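Pultport test group revises handling rules for charging tasks

The Pultport test group has issued a revised practice note for robot cells that handle consumer electronics near live cables. It runs to 36 pages and takes effect in January at the Foseck and Pelham sites.

Operators must now log cable routing before each run and record grip force at 20 readings per second. Screens stay on during trials.

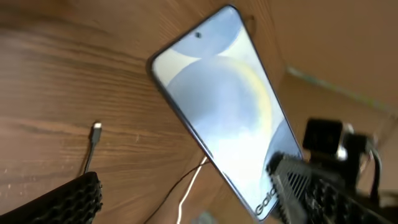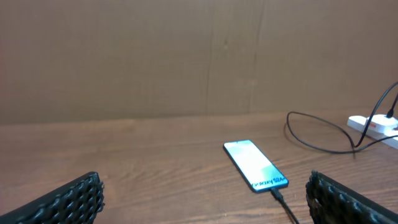 Phone and charging cable on the work surface, seen from between the gripper fingers.

Power strips may remain on the bench if their position is entered in the cell record - the earlier text left this to the operator. Crăciun, which supplies the finger pads, has asked for a separate clause on pad wear. The draft drew 171 comments, of which 21 concerned connector alignment. Those are held over to the next revision.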